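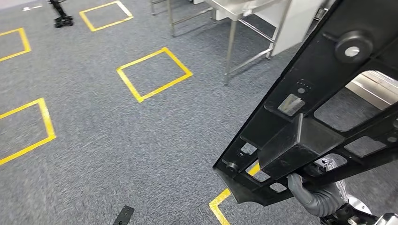

Anneliese Hagedorn picked up on the second ring and was already talking about hi-hats. Her new EP, Purelberg, comes out on Bumow in October, and I've had the promo on repeat all week (my neighbors know it pretty well too by now). I told her the title track reminds me of the black plastic frame up top: long straight beams, a few crossbars, and big openings in between where you can see right through. She laughed. "I'll take that. I kept muting channels until I got nervous, and then I muted one more."

She wrote most of it at night on an old drum machine and one borrowed synth. The first version of "Zoubi" ran close to half an hour. "I loved every second of it and my label did not," she says. The one on the record is under seven minutes, and the bass still takes forever to show up – I mean that as a compliment! 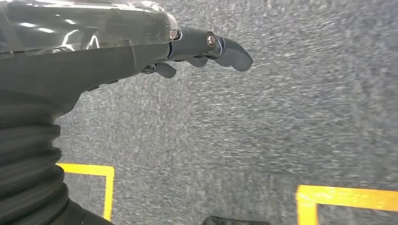
Cultmont Radio | Electronic Music Team

I asked about playing live, which she put off for years. Her first proper set was for 300 people, and she remembers the monitors better than the crowd. "I couldn't hear my own kick drum. I just watched people's shoulders and guessed." These days she brings fewer machines and leaves the last 30 minutes unplanned.

So is there an album coming? "There are folders," she says. "One of them is called 408 and I have no idea why." She wants a singer on at least two tracks, and she's still waiting to hear back from her first choice.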